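Nollileo Kitchen Rentals: Frequently Asked Questions

Last updated: July

Print this page | E-mail this page

How do I book a kitchen?
Call the office or use the form at the front desk. The shortest booking is 3 hours. You pay when you book.

What does it cost?
A half day is $168 and a full day is $267. Cleaning supplies are included. Food storage is extra.

Can I bring my own equipment?
Yes, if it plugs into a standard outlet. Gas burners are not allowed. Tell us ahead of time about anything you can't carry in by yourself.

Which building am I in?
Your confirmation says Jacobs or Molell. The two have separate entrances and the door codes are different. 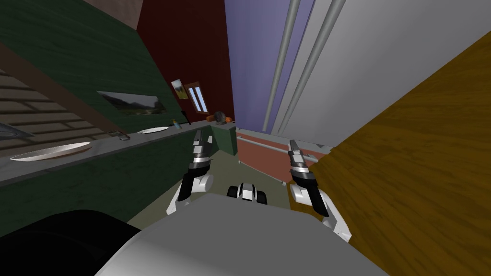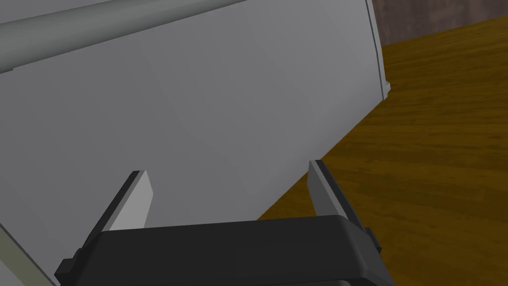
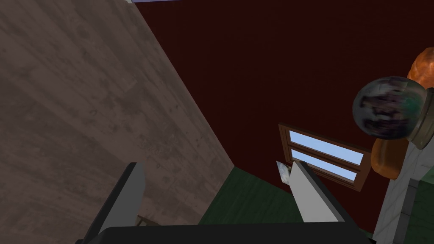
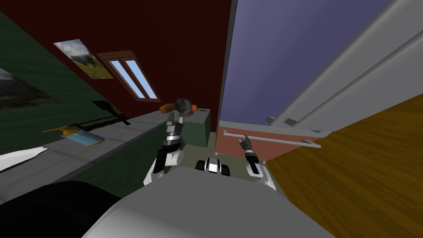

Torquil Gillies wrote to say that the Molell door code stopped working at 6 a.m. and that the after-hours number should be on this page. It is now on the back of every confirmation.

Can I cancel?
Up to 2 days before your booking, for a full refund. After that you can move the booking once.

Do I need a food permit?
Only if you sell what you make. The county issues them and we keep a copy on file.

Is there parking?
Use the Sultov lot. Do not block the loading door.

Contact the office | Copyright Nollileo Kitchen Rentals | Back to top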